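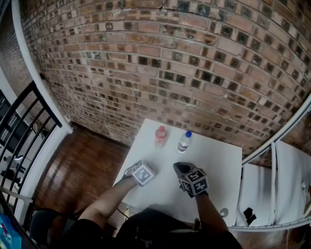

Our project for the spring term was about teaching a robot arm to tidy up bottles by learning from human hands, and we named it Sowa after a good deal of friendly arguing. A-yeong Yang wrote the tracking code, and Tane Prendergast and I did most of the demonstrations. A marker cube rides on top of each hand, so the head camera can work out where both hands are while the wearer reaches toward the two bottles at the back of the table, one with a red cap and one with a blue.

We recorded 33 demonstrations and had to throw out 3 - in those the cubes were turned too far from the camera. The policy trained on the rest managed 14 good grasps in our March trials, and we were so pleased with that!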